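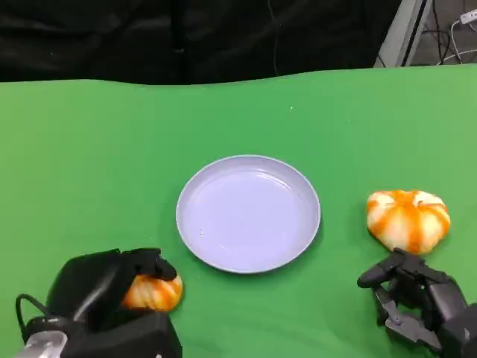 The Second Pumpkin

The fault log said 3 seconds. The left hand had closed on its pumpkin and would not open. The right hand stayed open beside the other one, waiting its turn.

I sent the release again. Nothing. The plate between them was still empty.

Birier's rule was to cut power after 2 tries. But with the power off, the fingers would lock as they were — Vurkach had lost a glove that way in February. I pressed the red button anyway and went to find the hex keys.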